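Notes on a Second Album: Rønning's "Prurneo"

November 8, 2018

The second album by the ensemble Rønning arrives without the publicity that attended the first, and it deserves a more careful hearing than it has so far received. "Prurneo" contains seven pieces for accordion, double bass, two fiddles and hand percussion. It was issued by the Hisix label in a first pressing of 3,000 copies, and I have spent much of the past month with it.

The group's foundation remains the dance music of the northern coast. Readers who know the debut will recognize the long accordion introductions and the habit of delaying the bass until the second statement of the melody. What has changed is the pace. The opening track holds steady at 119 beats per minute throughout, and the fiddles are asked to fill that space with ornament where they once simply doubled the tune. The results are mixed in the first two pieces, where the second fiddle sits too low in the balance. By the third, a slow waltz in a minor key, the ensemble has found its footing.

The recording was made at Stalar, a converted grain hall with a long natural echo. This was a considered choice and, in my view, the correct one. The percussion benefits most. Each stroke is allowed to decay fully, and the players have adjusted their phrasing to accommodate it. The fifth piece, which depends on silence between short phrases, could not have been recorded in a smaller room. 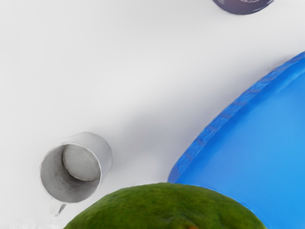

The percussion writing merits separate comment. It is restrained to the point of severity, and on the sixth track it is limited to a frame drum and a single struck metal vessel whose pitch is never quite settled. I was reminded of a small metal mug, plain and cylindrical, set down on a hard tabletop: a short, bright sound with very little body beneath it. Against the bass this is most effective. Against the accordion, whose upper register occupies the same range, it is sometimes lost.

The closing track is the one disappointment. It restates material from the opening at greater length and adds a vocal line that the preceding pieces have not prepared. At 40 minutes, the album would have stood perfectly well without it. I understand that the group intends to perform the full sequence at Stalar before the end of the year, and I shall be interested to hear whether the ending is retained.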